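3.2. Estado del paño antes del plegado

El corpus reúne 1,578 registros de manipulación de textiles domésticos en el laboratorio Follonum. El material de esta sección es un paño beige de trama visible. Se anotaron dos variables: el grado de recogido y la orientación de los pliegues respecto a la costura.
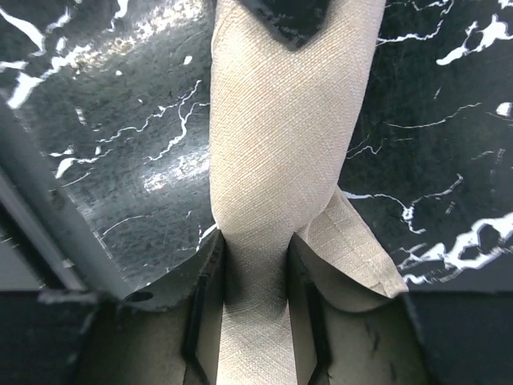

Figura 4. a) Tejido recogido y ligeramente torcido, con una solapa lateral en la que se distingue la costura.

Según Tolera Kumsa, la torsión debería anotarse aparte del recogido, pues un paño puede estar muy fruncido sin haber girado sobre su eje. Se adoptó ese criterio y se volvieron a etiquetar 83 registros. La costura sirvió de referencia para el ángulo; cuando quedaba oculta, el valor se dejó en blanco.

La segunda variable depende además de la tensión entre los extremos. Con el paño sujeto por ambos, la anchura puede variar mucho de un lado a otro.
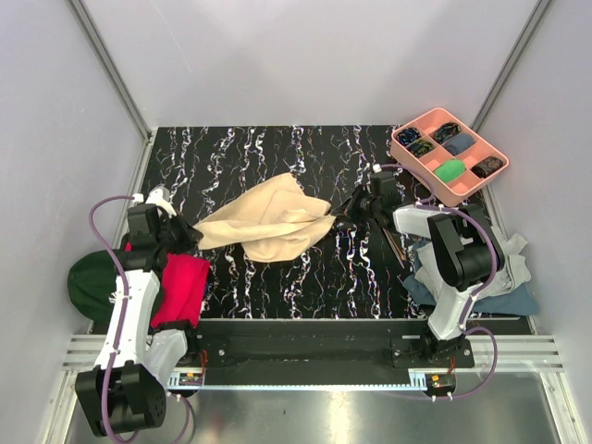 Figura 4. b) Paño extendido entre dos puntos de agarre, más ancho en la mitad izquierda y torcido hacia la derecha.

Gebreyes objetó que la anchura máxima dice poco si no se acompaña de la mínima, y propuso registrar el cociente entre ambas. La tabla 2 recoge ese cociente por clase de pliegue.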